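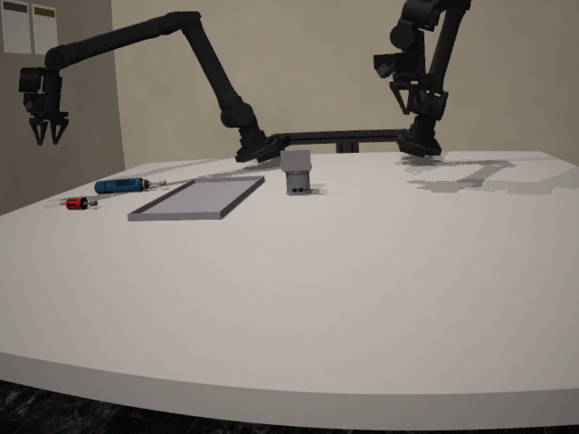 According to Merike Žukauskas, a simulator is the first place a student team learns to be patient, and after a semester with the Kutora course project we agree wholeheartedly. Her remark came up at our first design review, when we still hoped to go straight to the real arms!

Figure 1. The simulated workspace, with two arms, a tray and the objects on the table.

3.2 Simulated tidying task

The task is easy to state: put the tools in the tray. Either arm may be used, and teams decide for themselves how to split the work. We built the workspace in simulation (Figure 1) so that every team could start from the same layout and fail as often as it liked. Each team ran 500 practice trials, then 400 scored ones with the object positions shuffled.

We were delighted by how different the solutions were. The Standel team wrote a simple rule – the nearer arm goes first – and spent most of its time on the grasp angle. The Clernton team let both arms plan at once and had to deal with collisions over the tray, a problem that kept them busy for nearly two weeks and taught the rest of us a great deal about waiting turns.

Grasping the smaller tool was the hardest step for both teams. A gripper that closes a little too high tends to push it away, and the next attempt then starts from a worse pose. We return to these failed grasps in Section 4, along with the students' own notes on what they changed between trials.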